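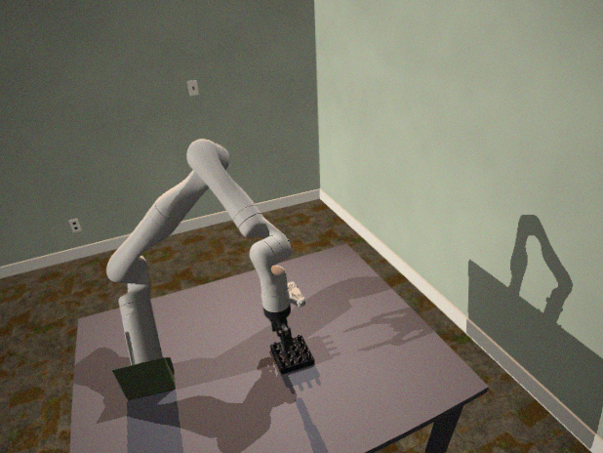
Press Release, Issue 16, page 2

Tuder opens its doors for dinner, and I finally get to tell you what we're cooking

Hi, I'm Janka Šťastný, and I run the restaurant side of Tuder. I've been told that press releases are supposed to be written as if somebody else was doing the talking, but I've been feeding people out of a breakfast window for years and I talk too much to start handing the job over now. So you're getting it from me.

Starting in October, Tuder will serve dinner. Real dinner, with tablecloths on the big table and a wine list that goes past "red" and "the other red"! Breakfast and lunch stay exactly where they are, and so do the plum dumplings, so please stop writing to me in a panic about the dumplings.

The dinner menu comes from our new head chef, Přemysl Jelínek, who joined us this spring after a long run cooking in hotel kitchens. Přemysl grew up eating river fish and smoked everything, and it shows. His trout is cured overnight with caraway and dill seed, then grilled skin side down and sent out with warm potato salad and a spoonful of sour cherry relish. There's a duck leg with braised red cabbage. There's a pork neck that goes into the smoker before I'm even awake. And for the people who always get stuck with the sad mushroom risotto, he makes a barley dish with roasted celery root, brown butter and pickled chanterelles that I would happily eat every night (I've come close).

"I want people to recognize what's on the plate," Přemysl told me when I asked him for something I could put in here. "If it's cabbage, let it taste like cabbage. Then give them good bread and leave them alone for a while." That's about as many words as I've heard from him in one go.

The bread, by the way, is a dark rye sourdough baked in house, and the butter is whipped with a little smoked salt. You get a second basket if you ask, and a third if you ask nicely.

Most of our vegetables will come from Parkine, the farm just up the valley that already sells us our eggs and greens. They've set aside a new plot of 2,000 cabbages for us, which sounds like a lot until you've watched Přemysl make sauerkraut. Our cheese is from Mohammed, the little dairy shop across the square, and they're aging a washed-rind cheese especially for the dinner board. I tried it young and it was already terrific — a bit like buttered toast, a bit like a barn, in the best way.

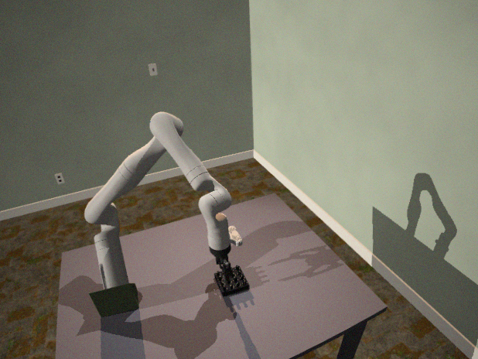
Do I need a reservation for dinner?

For the dining room, please book ahead, but the bar seats are always kept for people who walk in.

There are only 16 of those bar seats, so come early if you're coming hungry. The bar has its own short menu with smoked trout on rye, potato pancakes, pickles, and a duck sausage with mustard that bites back. Kids are welcome at both, and we'll do half portions of nearly anything if you tell your server.

We'll also be pouring a beer brewed just for us. It's called Skitum, it's an amber lager, and it's made in small batches of 300 bottles at a time. I wanted something that could stand up to the smoker without flattening the fish, and we went through a lot of test glasses to get there (tough work, I know). When a batch runs out, you'll have to wait for the next one, so if you see it on the board, order it.

Before the official opening we're holding two preview suppers for neighbors and regulars. It's one long menu served family style, with the trout, the pork neck, the barley, a cheese course, and a poppy seed cake with plum jam to finish. Tickets go on sale 29 July 2022 at the counter during breakfast and lunch hours. We're not selling them online this time, mostly so I can see who's coming and ask about allergies in person.

Dinner will run from 5:30 until 10, with the kitchen taking last orders at 9:15. The menu will change a little whenever Parkine brings us something new, and the dinner board by the door will always have the current one.

If you write about food and would like to come taste things, talk to Přemysl, or get the recipe for the cherry relish, stop in and ask for me at the counter. I'm usually there until mid-afternoon, and there's always coffee on.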